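Counting the Turns: How Lovard Rebuilt Its Ice Dance School

The skating club at Lovard trains from half past five in the morning, before the public sessions begin and while the ice is still hard from the night. On most mornings in the season the first couples are already working on their edges when the café opens. Dorottya Nyitrai, head of ice dance at the club, holds the view that these early sessions have shaped the school more than any other decision taken during her time there.

Ice dance has long occupied an uncertain place in the smaller skating towns of the region. Parents who bring a child to the rink generally have jumps in mind, and coaches have tended to oblige them. The discipline asks for patience of a different kind. Its compulsory patterns are learned slowly, its lifts are modest beside those of pair skating, and a couple may spend a whole winter on the quality of a single step sequence before a judge takes any notice of it.

When Nyitrai was appointed, the club had 3 registered dance couples and shared its ice with two hockey sides. It now has 28 couples across the junior and senior grades, and a waiting list for the beginners' course that opens each July. 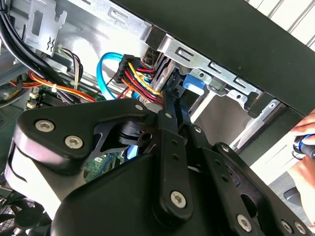
Black linkage plates and silver screws at the open side of a desktop computer case.

The programme rests on a plain principle. No skater is placed with a partner until both have passed the club's own test in edges and turns, which is taken alone and without music. The test has 5 parts and is marked by two coaches who do not teach the candidate. Some families have found the rule severe. A gifted girl of eleven may wait a year for a partner while her friends at other rinks are already competing. Nyitrai accepts the criticism and has declined to alter the rule.

"A couple that is formed too early learns to hide its faults," she says. "One skater carries the other, and after two seasons neither can tell which of them is doing it."

Her closest colleague in this work is Dezső Vörös, a former competitor who retired from the ice with a knee injury and turned to choreography. Vörös spent several years with the touring company Nalleo before joining the staff at Lovard, and he brought with him a touring performer's dislike of wasted movement. His programmes are spare. He prefers to choose the music last, once the couple's natural speed across the ice is known, and he has been known to discard a finished free dance because the skaters had grown faster over the summer.

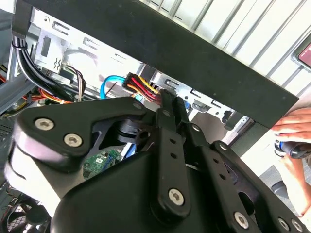
That habit has not always been welcome in the weeks before a competition. At the Prirau Trophy last season one of the club's senior couples skated a rhythm dance that had been substantially revised only a month earlier. They finished fourth, behind couples whose material was simpler and better rehearsed. Vörös takes responsibility for the placing and maintains that the revised programme was the stronger of the two. The same couple kept it for the remainder of the season and won the regional title with it.

The competition at Prirau remains the principal date in the club's calendar. The rink there seats 718, and for the final group of the free dance it is usually full. For younger skaters it is often the first experience of an audience made up of people other than their relations. Nyitrai takes every junior couple to watch, whether or not they have been entered, and asks each of them to follow one step sequence closely and describe it afterwards from memory.

Questions of equipment and cost are never far away. Dance boots are cut lower at the back than those used for jumping, and the blades are shorter at the heel, so that a child who changes discipline must usually change both. The club keeps a stock of used boots for loan, and an arrangement with the sharpening workshop at Vass allows blades to be collected on one morning and returned before practice on the next. Ice time is the greater expense. The early sessions are cheaper to hire, and this was the original reason for adopting them.

There are limits to what a club of this size can offer. Boys remain scarce in the junior grades, and several capable girls have moved into solo dance, where the patterns are skated without a partner and judged on their own terms. Nyitrai was at first reluctant to regard this as anything more than a temporary measure. She has since entered solo skaters at every regional event, and the club has set aside one early session a week for them alone.

Entries for the coming season have now been submitted. Two senior couples will skate new free dances by Vörös, and a third will retain last year's. The music for one of the new programmes has yet to be chosen.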